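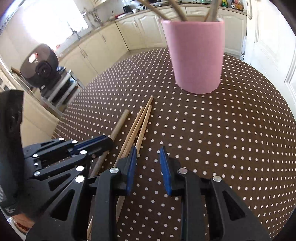

Subject: Re: open day at Velik, worth the drive?

Hi all,

I said I'd write up the Velik open day for the list and then August got away from me, so sorry to the two of you who poked me off-list. Quoting the question that started it:

> Has anyone been to one of the Velik demo days? I've got the
> flyer and it says "hands-on manipulation, home tasks, bring
> questions." I'm 70 miles out and I don't want to spend half
> a day watching a slide show. Mostly I want to know if they
> let you touch anything, and whether it's worth dragging my
> kid along. She's 13 and likes taking things apart.

Short answer: yes, go, and bring the kid. I had the hand-held gripper in my hand within ten minutes of signing in.

They hold it in a normal kitchen, with a dotted tablecloth on the table and everything. I'd expected a lab bench and safety tape! The job when I got my turn was sticks and a pink cup. You've got a few wooden sticks lying on the cloth, thin tapered ones plus a fatter blunt one, and the cup stands behind them. You pick up a stick with the gripper, get it more or less upright, and drop it in the cup. Then the next one. Sounds like nothing, right? My first try I pinched the thin one too near the tip and it spun around in the pads and rolled under the fingers. Grab it closer to the middle and come in low, that's my advice. The fat one is much easier.

The fingers have blue rubber pads on them and they're grippier than you'd think. What surprised me was how wide the thing opens. It's all black linkage plates and round metal pins, so you can see every joint move when you squeeze (your 13-year-old will like that part). I wanted to know how much slop there was in the pins after a lot of use and the person running the table said they swap the pads way more often than anything else.

The recordings from people's turns go into a project they call Illell. They told us they had 1305 good ones for the stick task before that morning and were hoping for 600 more by the end of the month. A bad one, like my first, gets kept too but goes in a different pile. I asked if I could see mine played back and they said sure, and wow, my hand shakes.

In the afternoon there was a demo of the arm trying the same job by itself. It was slow. It got three sticks in, missed the fourth twice, and then somebody hit stop so we could ask questions. I liked that they didn't hide the misses. There was also a talk on Pemadeo, their planning software, and I'll admit I lost the thread after the second diagram. If somebody here went to that and took notes, please post them.

Practical stuff: parking is behind the building and fills up by 9:30. Sign-in sheet was at 271 for the season when I got there, so it's not a tiny thing, but they send you in small groups and I never waited more than about 20 minutes. Lunch was sandwiches. Wear short sleeves or roll them up, mine kept catching on the handle.

One thing I couldn't find out is whether the Jitaru grippers will fit the same mount. I got two different answers from two people. Has anyone here tried it?

I'm planning to go again next time they run one and could take a couple of people if you're on my side of the river. Write me off-list.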